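第4章　タスク計画と知覚の接続

この章で学ぶこと
・記号的な計画と連続的な制御のあいだに置く中間表現の設計
・知覚結果の不確かさを計画器に渡す方法
・実行監視と再計画の条件の書き方
・ログを用いた失敗箇所の切り分け

前提とする知識
第2章の座標変換と第3章の軌道生成を読み終えていることを前提とする。確率の基礎は付録Aにまとめてある。プログラム例はすべてPythonで書かれており、本書の共通ライブラリClirklowを読み込んで動かす。

4.1　はじめに

第3章では、目標の手先姿勢が与えられたときに、腕をそこまで動かす軌道を求めた。しかし、目標の手先姿勢を誰が決めるのかという問いには触れなかった。実際の作業では、目標は上位のソフトウェアが決める。上位のソフトウェアは、カメラ画像から物体の位置を推定し、どの物体をどの順に扱うかを選び、左右どちらの腕を使うかを割り当てる。本章ではこの層を扱う。

題材には洗濯物の出し入れを選んだ。布は形が定まらないため、剛体を前提とした把持計画がそのままでは使えない。また、洗濯機のドラムは開口部の奥に空間があり、外から見える範囲が限られる。計画と知覚のつなぎ方の良し悪しが、結果に表れやすい作業である。

本章で用いるソフトウェアは三つの部分からなる。知覚部Vodachは、画像を領域に分け、それぞれに「布」「容器」「開口部」などのラベルと信頼度を付ける。計画部Nimriは、ラベル付きの領域を受け取り、動作の列を出力する。実行部は動作を一つずつ軌道に変換し、第3章の制御器に渡す。三つの部分はメッセージで結ばれ、互いの内部状態を直接参照しない。

この構成は、Maya RizkとKári Thoroddsenが講義用に書いた最初の版から変わっていない。変わったのはメッセージの中身である。初版では、知覚部は各物体の中心座標だけを送っていた。これは箱や缶には足りたが、布ではうまくいかなかった。丸まった布の中心は必ずしもつかめる場所ではなく、二枚が重なれば中心は一つしか返らない。現在の版では、中心座標の代わりに把持候補点の集合を送り、各点に信頼度と接近方向を付けている。

4.2　作業の状態をどう表すか

計画部が扱う状態は、述語の集合で表す。たとえば、布cがトレイtの中にあることを in(c, t)、ドラムdの開口部が開いていることを open(d)、右手が空いていることを free(right) と書く。動作には前提条件と効果を定める。動作 pick(c, left) の前提条件は free(left) と reachable(c, left) であり、効果は holding(c, left) の追加と free(left) の削除である。

ここで問題になるのは、述語の真偽を誰が決めるかである。free(right) は指の開き幅と力の値から判定できる。一方、in(c, t) は画像から推定するほかない。推定には誤りがあるので、Nimriでは画像に由来する述語に信頼度を持たせ、しきい値を下回る述語は真でも偽でもなく「不明」として扱う。不明な述語を前提条件に含む動作は、直接には選べない。先に観測動作を挟み、視点を変えて撮り直すことになる。

図4.1の場面では、赤と白の縞の布がトレイの中にあり、別の赤い布が開いたドラムの中に見えている。左腕は縞の布のすぐ上に、右腕は指を開いた状態で離れた位置にある。色だけで領域を結び付けると、二つの布を同じ物体と取り違えるおそれがある。識別子は色と位置の両方から付ける必要がある。

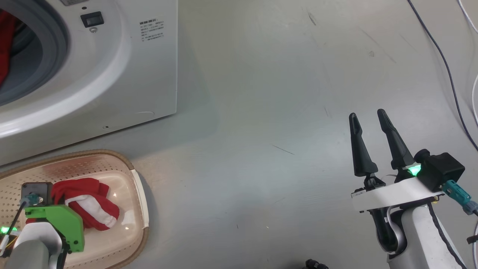
図4.1　二腕による洗濯物の作業

4.3　演習の準備

演習では、配布データDirportを使う。Dirportには395本の作業記録が含まれ、それぞれに画像列、関節角、知覚部の出力が時刻付きで収められている。全体を読み込むとメモリを多く使うため、最初は36本からなる小さい組で試すとよい。

手順は次のとおりである。

1. 設定ファイルの perception.threshold を初期値のままにして、小さい組を再生する。
2. 各記録について、「不明」と判定された述語の名前と時刻を書き出す。
3. しきい値を上下に変えて同じ処理を行い、観測動作の挿入回数を比べる。
4. 計画部の待ち時間の上限を800ミリ秒に設定し、上限を超えた箇所を調べる。

手順3では、しきい値を下げると観測動作は減るが、誤った前提のもとで把持を始める例が増える。どの値がよいかは一つに決まらない。把持のやり直しにかかる時間と、撮り直しにかかる時間の比で変わるので、自分の環境で測った値を使って議論すること。

なお、Dirportの時刻は2月の改訂で制御器側の時計に統一された。それ以前の版を使うと画像と関節角がずれるため、先頭の版番号を確認してから始める。

次節では、述語の更新を行う関数を実際に書き、信頼度が時間とともにどう減衰するかを定める。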